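Hillis: tray wrapping notes

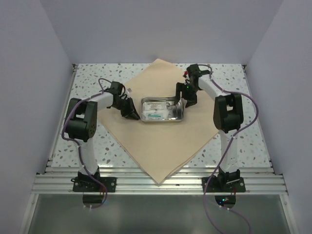 I started writing these notes because I kept folding the cloth wrong. Hillis is a little collection of notes and pictures on laying out and wrapping instrument trays, the way you'd do it before a tray goes on the shelf, and it has grown a good bit past the one page I had in mind. Everything begins with the cloth turned diagonally, so it makes a diamond with one corner coming toward you, and the tray goes across it the long way, left to right. I like mine slightly above the center, which leaves a nice long front corner to fold up over everything. Packets are at the left and middle of the tray and the metal instruments are on the right, and that's the arrangement I use all through these notes (you can swap it, just swap it everywhere!).

What's in the folder

layouts/ has the pictures of open trays, before any folding
folds/ has my written steps, one file per fold
words.txt is the word list, so that "front corner" means the same thing on every page
old/ is stuff I can't bring myself to delete

There are 30 layouts and 12 fold notes. A couple of the fold notes say nearly the same thing in different words, and I'm going to merge them when I get a quiet evening.

The fold I use

Front corner up and over the tray first, then turn the tip back on itself so you've got a little tab to grab later. Left side next, same tab. Then right. The back corner comes over last and tucks in under the two sides. Pull it snug but don't haul on it, or the tray slides and you get to start again. I did that a lot in August.

Leopold Gasser does the sides in the other order and swears it's tidier. I tried it for a whole afternoon and couldn't see a difference, but his version is in folds/ too, under side-first, and if you're left-handed you may well like it better.

About the names

Layout files are named for the set they belong to. Horkard is the small set and Gratico is the bigger one, with more packets. Anything that starts with Witkowska is from the first batch, when I was still writing the labels by hand and spelling them three different ways. I've fixed most of that. If you find a "Witkowksa" in there, it's the same batch and please tell me!

Things to know before you use it

These are practice notes. They don't cover sterilizing, and they shouldn't stand in for whatever your own workplace tells you to do. I also haven't listed tray contents item by item, so don't use the pictures as a checklist.

Version 2 has the new word list, which Eugeniusz Brzozowska went through line by line (thank you, it needed it). The old one called the same corner "top," "far" and "back," sometimes in one sentence.

Still to do: the double-wrap page, and a better drawing of the tab.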